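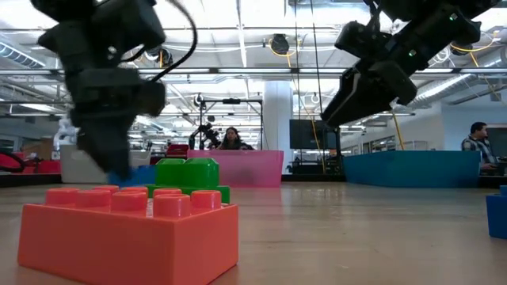
Large toy bricks on the table in Gumberg.

The toy library in Gumberg opens again in May with a new corner for building bricks. Families can borrow from 400 pieces, and a small box costs 2 dollars for one month.

"Many parents asked us for the large bricks, the small ones are difficult for young hands," said Abdelilah Tawfik, who leads the library.
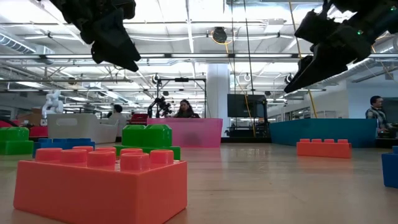 Orange, green and blue bricks, with bins behind the table.

Boxes must be returned before 15:00 on the last day of the loan.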